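Visiting the Ranar Meditation Centre: common questions

New to Buddhist practice? These are the things visitors ask us most. 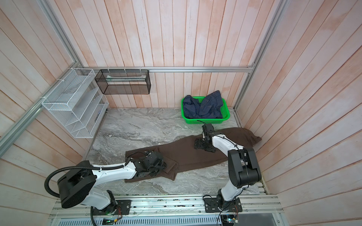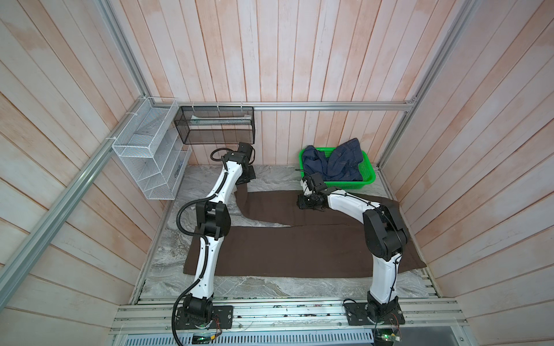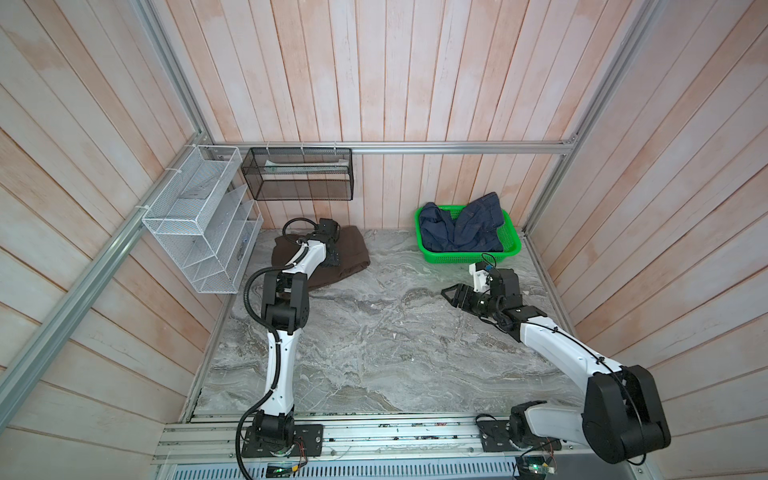
Answers by Leire Herrero, visitor desk

Do I have to be a Buddhist?
No. People of any faith or none may sit with us.

How long is a session?
50 minutes – two sittings with a short walk between them.

Can I bring my children?
Children under 14 need an adult with them.

What should I wear?
Loose clothes that cover the shoulders and knees. Shoes come off at the door.

Is there a charge?
No, but donations are welcome.

Can I speak to a teacher?
Yes. Yavuz Işık sees visitors at 3 pm. Please ask at the desk first.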